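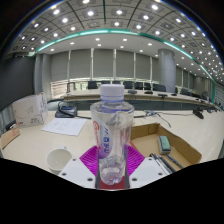 Bottle in the gripper, camera view from our hand-held unit

Our gripper keeps crushing water bottles. Softer pads or slower closing?

Posted in Student Projects > Grippers and Hands

Hi everyone! I'm in a student robotics club and this is our first year doing anything with manipulation (last year was all line followers, which I loved, but this is so much more fun). Our project is called Gadier. We carry a hand-held gripper with a camera on it, do everyday tabletop jobs ourselves, and train a model on what the camera and the fingers recorded. Later the same fingers go on an arm and we see what it learned.

The task we picked is simple on paper. Pick up a plastic water bottle, move it to a spot on the table, set it down standing. Then the same with a ceramic cup. We have 104 recordings so far, bottle and cup together, and I've been going through them in the evenings after homework.

The cup runs are fine. The bottle is where I'm stuck. When one of us squeezes hard enough to feel safe, the bottle buckles in the middle and then tips when we let go. When we squeeze gently it slides down through the fingers a little on the way over. The fingers are white plates with magenta ribbed pads on the inside faces, and the pads are the part we could change most easily.

So: would you print softer pads, or leave the hardware alone and change how we close? And should we throw out the runs where the bottle buckled, or are they worth keeping? We have until January before the demo, and I'd rather not record everything twice if there's a way around it.

We've been working on a long curved table in a conference room, if that makes a difference for the lighting.
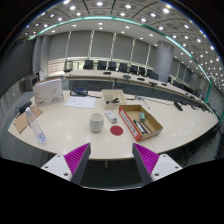
One more thing I forgot. Is it bad to leave other stuff on the table while recording? Half the club wants a bare table, and the other half says the model should get used to clutter. I'm on the clutter side but I can't really explain why!

Thanks so much for any ideas, I check this every night.

mellomus_club

Colleen Hiebert

Oh I love this project! I help with a high school team and we went through almost exactly this, so let me save you a few evenings.

Leave the pads alone for now. Grab higher. Most people go for the middle of a bottle by instinct, and on a thin one that's the weakest part of the wall. Up near the shoulder, where it starts to narrow toward the neck, the plastic is a lot stiffer, and you can hold it with much less squeeze. The widening below your fingers also helps stop it from slipping up out of the grip when you set it down. Try 30 runs like that with one person doing all of them, then have the others copy that person. Our biggest problem was that four kids had four different ways of grabbing and the model averaged them into something none of us would do.

Also check that the cap is on tight and the bottle is full. A full sealed bottle pushes back on the fingers and hardly buckles at all. A half full one with a loose cap folds right up.

On the bad runs, I'd put them in a separate folder and train without them first. Don't delete anything! We went back to ours later to practice spotting failed grasps, and the kids got a whole poster out of it.

Clutter: yes, keep it, but move it between runs. If the cup is always to the left of the bottle, the model may learn "go right of the cup" and then you'll have a very confused arm at the demo. We used to shuffle everything every 4 runs, which was often enough and didn't drive people crazy.

Good luck, and please post how it goes, I want to see the arm do it.

prenel

softer pads. we did ours in flexible filament and it fixed it same day

hudec_m

I'd go with Colleen on grip height before you print anything. Soft pads do help, but if you swap them now your old recordings won't quite match the new fingers, and you'd want to check whether the old data still works. Keep one set of the current pads in a bag with a label on it.

About the lighting, since you mentioned it: clear bottles are hard for cameras under ceiling lights, because what shows up is mostly reflections and whatever is behind the bottle. Record some runs with the blinds up and some with them down, and turn the bottle so the label isn't always facing the same way. My last set was 513 runs and I had the label toward the camera in nearly every one. With the label turned away, it missed the bottle over and over. Adding new runs with the bottle turned took me two afternoons and was the best thing I did all semester.

What closing speed are you using on the arm side? If it snaps shut at full speed you'll get the buckling back no matter how gently you recorded.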